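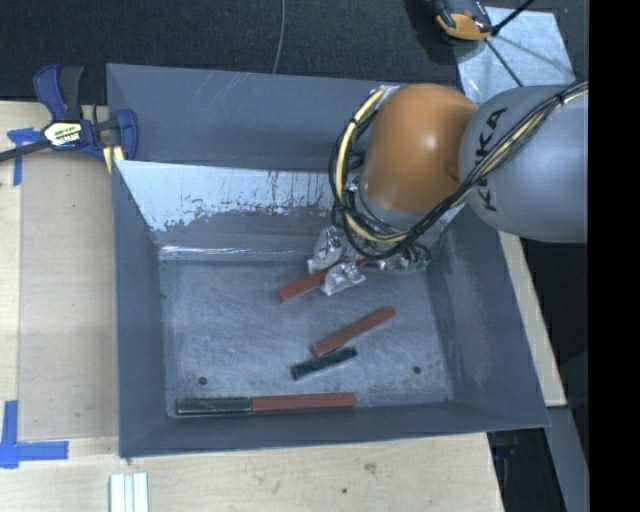
Hi all, the choir folder question again! I went through the Likari scores last night and we have 54 copies of the September set, so everyone can stop photocopying. What we don't have is anywhere decent to keep them. I'd love a big gray sheet-metal bin like the one on the pale wooden table, wide open at the top, so altos can grab and go (you know who you are).

Dalia Petrauskas wrote:
> Do we own the Rätsep arrangements or are they on loan?
> I have 12 at home and Koen has a few with coffee on them.

Dalia, on loan, sadly, so please bring yours back, and Koen's too, coffee and all. Also the second tenor part has a wrong note in bar 363, it should be a B flat. Pencil only please!!

Heino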